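Thema: Prozessbegleitung als Ehrenamt, wer macht mit?

Sanby
2021-02-09
Ich muss das hier loswerden, weil ich so begeistert bin: Ich habe die Schulung zur Zeugenbegleitung fertig! 30 Stunden, verteilt auf mehrere Wochenenden, und ich habe selten so viel gelernt. Wir begleiten Menschen, die nach Gewalt in der Beziehung vor Gericht aussagen müssen. Also vorher den Saal zeigen, erklären, wer wo sitzt, im Flur mitwarten. Über die Tat selbst reden wir nicht. Im März fange ich an. Macht das hier noch jemand?

Zusik
Glückwunsch! Ich bin seit vier Jahren dabei und freue mich immer noch auf jeden Einsatz, auch wenn das komisch klingt. Tipp: Lass dir den zweiten Eingang zeigen, falls euer Gericht einen hat. Für viele ist die Begegnung auf der Treppe schlimmer als die Aussage.

Erraji
Schön und gut, aber ich finde, das gehört in die Hände von Profis. Es gibt doch die psychosoziale Prozessbegleitung, mit richtiger Ausbildung. 30 Stunden sind mir da zu wenig.

Sanby
@Erraji Die ersetzen wir auch nicht. Bei uns leitet Trilok Awasthi die Gruppe, und er gibt sofort ab, wenn jemand mehr braucht. Viele kommen aber gar nicht an eine Beiordnung und säßen sonst allein im Flur.

Erraji
Dann sollte man die Beiordnung ausweiten, statt Lücken mit Freiwilligen zu stopfen. Bei der Supervision wäre ich auch streng. Habt ihr die?

Zusik
Bei uns einmal im Monat, Pflicht. Beim ersten Punkt bin ich bei dir, nur hilft das der Frau nicht, die nächste Woche aussagt.

Brullholm
Ich lese schon lange mit und finde das Thema großartig! Tarmo Paulauskas hat bei uns einen Vortrag dazu gehalten, danach haben sich gleich fünf Leute gemeldet – ich auch.

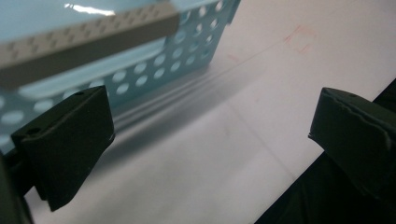 Was mich noch umtreibt, ist die Fahrerei. Unser Landgericht ist weit weg, und für Fahrtkosten hat der Verein im ganzen Jahr 811 Euro. Wie macht ihr das?

Zusik
Fahrgemeinschaften, und den Rest über Spenden. Fragt auch mal bei der Stadt nach, wir haben so 709 Euro bekommen.

Erraji
Geldauflagen aus eingestellten Verfahren wären noch was, dafür kann sich ein gemeinnütziger Verein bei der Justiz listen lassen.

Sanby
Oh, das gebe ich gleich an Trilok weiter, danke!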